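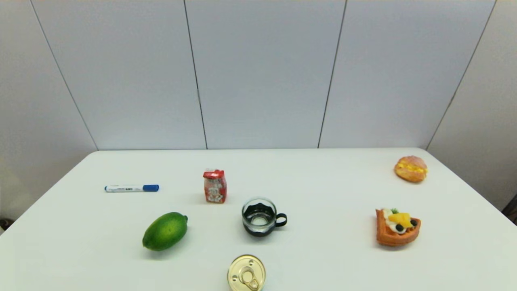

Table setup for pick tests, house rules

Quick version of how we set a table at Clorndale before a grasp run. People keep asking so writing it down once. Normunds Dambrauskienė did the first draft, I cut it in half. Applies to the small tabletop cells only, not the conveyor.

Before anything

Arm in hold, e-stop in reach. Press it, check the arm drops out, release, reset. Every session, even if the person before you did it. Log it.

Read the last log entry. If there's an open fault, stop and find Zane.

Wipe the table. Plain cloth, water, dry it after. No spray cleaner, it leaves a film and suction grips behave differently for the next hour or so.

Step 1. Pick your items

Mix shapes. You want at least one thing that rolls, one thin flat-lying thing, one tall thing that tips, one with a handle. A lime, a marker, a small carton and a cup cover it fine. Add a can if you're testing round rigid stuff. Toy food is good for odd shapes, bun, waffle, whatever is in the bin.

Max 14 items on the table. Fewer is better for a first run.

Real fruit gets swapped when it goes soft. Check it with your thumb. A soft lime gives you a nice grip score and it means nothing.

Glass: allowed, but only with the force limit on the low setting and glasses on your face. Chipped rim, bin it. No liquids in anything, ever. Cups empty.

Cans: sealed, not dented. Know if yours is full or empty and write down which, becuase the weight changes everything.

Step 2. Spacing

Leave 200 mm of bare table between neighbors for basic runs. Closer than that is a clutter run and gets logged as clutter. Don't mix the two in one log, we lost most of October to that.

Rows don't have to be straight. Better if they aren't. If everyone lines things up neatly we end up testing neat lines.

Near edge is the problem spot. Items there are easy to lose out of the camera view and easy to knock on the floor. Use the near edge on purpose or not at all. If an item is only part in view, write "partial" next to it on the sheet.

Tall things: stand them up first, do your runs, then lay them down and do it again. Two separate entries.

Step 3. Orientation

Turn things. Handle left, handle right, handle away from you. Marker cap too. Long fruit on a diagonal. Don't reset to the same pose each time out of habit, everybody does it, I do it.

Toy food with toppings: topping up for basic, topping down for hard. The Lambrechts gripper squashes toppings, so use the soft fingers.

Step 4. Check the view

Look at the live picture before you start, not after. Things to fix:

- glare on lids and glass, dim the overhead
- tools or cables lying on the work surface
- your own hands or sleeve
- anything on the table that isn't on the sheet

White things on a white table are hard for the depth camera. Leave them in, note it. Do not put a colored mat under just one item, that is cheating.

Step 5. Run

Everybody out of the marked zone. Say "clear" out loud and wait for an answer if there's a second person. Then enable.

Slow speed for the first 28 picks on any new layout. No exceptions, also not for demos.

Item falls over: leave it. It's now a fallen item, log it, carry on. Item falls off the table: stop, hold, pick it up, inspect, then decide. Never reach in while the arm is enabled. Not even for a marker.

Broken glass: e-stop, sweep, wipe twice, check the finger pads for splinters. Session over for that pad set.

Step 6. Log it

One line per pick. Layout name, item, pose, result, speed. Results are success, slip, miss, crush, other. If you write other you have to say what. Grabbed but dropped before the bin is a slip, we've had arguments, it's a slip.

Photo of the layout goes with the log, taken before the first pick. Upload to Trutodness under the cell number, same day. Form 413 is only for damage or injury, please stop attaching it to normal runs.

Finger pads

Replacements come from Mutirent, order code is inside the cabinet door. Change when the texture is worn smooth in the middle. Wash new pads before first use, they ship with somthing slippery on them.

Putting away

Arm to park, power off at the box, items back in the bin by type. Fruit does not go in the bin.

Changes to this page go through Zane Ozoliņš. Last edit December 2019, spacing rule and the glass part.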